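Trurneck Hall: Upper Level Reopens to Members

The Trurneck Members' Association is pleased to announce that the upper level of the hall has reopened following the interior works carried out this March. Members may again use the mezzanine during regular hours, and the meeting rooms on that level can be reserved through the front office.

The works were directed by Kelly Siqueira of the building department, with Jornden as principal contractor. The high ceiling over the main space was cleaned and repainted white, and the round ceiling lights were serviced. The black metal railing along the mezzanine was inspected and its fixings tightened. On the lower floor, the fluorescent fixtures were checked and several tubes replaced. The total area painted came to 443 square yards, and the cost remained within the sum approved by the board in its annual budget.

Groups of up to 30 persons may meet on the upper level. Larger groups are asked to reserve the lower floor. Bags and coats should not be hung on the railing, and the stairs must be kept clear at all times. Requests for reservations should be addressed to Thanasis Raptis and should state the name of the group, the hours required and the number of persons expected. Keys are to be returned to the front office on the same day.

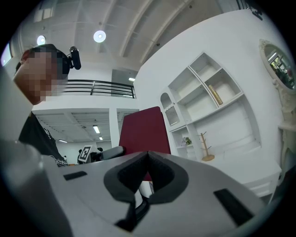
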